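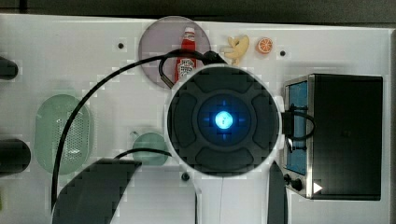
Before you run anything on the Plarau arm, get the cable sorted. I skipped this the first time and spent an evening wondering why joint five kept stalling. Leave a wide loop at the wrist, the way the long black one arches over to the left past the green colander, so the wrist can turn fully without tugging.

### 4. Dressing the wrist cable

1. Switch off at the wall and wait for the wrist light to go out.
2. Turn the wrist by hand to its far left stop.
3. Measure 700 mm of cable from the connector and mark it with tape.
4. Clip it to the forearm at the tape – snug, but you should still be able to slide it.
5. Turn the wrist to the far right stop and check nothing goes tight.

**Note:** Špela Nikolaidis uses 193 mm between clips on hers. I've copied that and it's been fine since February.

**Caution:** A loop that hangs low will catch on plates and bowls. Take the slack up at the forearm clip, and keep your fingers clear of the gripper when you power back on.

6. Power up and run `wrist_test` at the slowest speed. Then go on to section 5, zeroing the gripper.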